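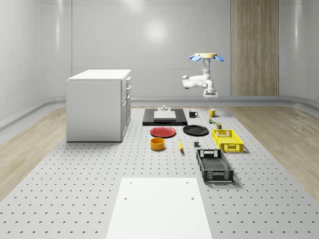

Figure 1. Simulated cell with the overhead arm above the perforated worktable.

Setting up and maintaining the overhead arm cell in simulation
Group project report, Feb 28, 2021
Rungnapa Siriwan, Jhonatan Benavides, Sorcha Tennant
Supervisor: Kavitha Amin

1. Background

Our group was given the simulated version of the Ziliveck cell to set up and keep in working order for the length of the module. A previous group had left a model that loaded but could not finish a pick without the arm faulting. The task was to bring the cell into a usable state, write down the settings, and leave a routine that the next group could follow.

The work was split by part of the cell. Rungnapa took the mount and the arm, Jhonatan took the worktable and the objects, and Sorcha wrote the check script and kept the fault log.

2. The mount

The arm hangs from an overhead mount, so the base frame in the model has to be turned over compared with a bench-mounted arm. In the old file this had been done for the visible shape only. The arm looked right on screen, but the controller still worked out gravity as if the base were standing on a floor. With the motors holding position the elbow crept and the gripper moved off its target.

We set the base rotation in one place, in the cell file, and removed two other rotations that had been added further down to make the picture look correct. After that the arm held its rest pose. We then went through the joint limits. The shoulder limit had been copied from a bench set-up and let the upper link swing up into the mount, so we cut it back by 15 degrees.

3. The worktable

The table top has a regular grid of holes, and we used the grid as our reference for placing things. The old file gave every object a position in metres from the corner of the room, which meant that any change to the table left the objects behind. Jhonatan rewrote the positions so that they are measured from one hole in the table and move with it.

The holes caused a problem of their own. Each one was part of the collision shape, and small items such as the banana and the grey block would catch on an edge and shake. We kept the holes in the visible model and used a plain flat slab for collisions. The shaking stopped and the cell loaded faster.

The white board at the front of the table is fixed in the model and has no joint. It should be left alone when objects are reset.

4. The gripper

The gripper has two short fingers, and in the old file they closed at different speeds. One finger reached the object first and pushed it sideways. The red plate was the worst case, as it slid until it touched the black tray behind it. The cause was a damping value entered for one finger and missing for the other. We now set both from a single line.

Mugs were easier to pick by the rim than by the handle. Crates were only tested by their long sides, and we did not get a reliable lift on the black one. We think the slots in the sides are being filled in by the simplified collision shape, but there was no time to check this.

5. Faults found

Sorcha's script recorded 3,869 steps in the longest test before handover. It stopped 14 times, and all but 3 of the stops came from the shoulder limit before it was corrected. The others were caused by the arm passing too low over the cabinet on the left side of the table. A raised travel height cleared them.

6. Routine for the next group

Load the cell with the arm at rest and leave it for a short while. If the elbow drifts, look at the base rotation first.
Open and close the gripper with nothing in it and compare the two finger positions in the log.
Reset the objects from the table reference. Do not drag them by hand and save.
Run the check script and keep its log with the cell file.
If the travel height is changed, repeat the pass over the cabinet.

7. Remaining work

The crate collision shapes need redoing. The wrist joint is noisy at low speed and we have not found out why. Asuka Imai has offered to look at the wrist settings when her own project is finished, and our log files are in the shared folder under Gitetti.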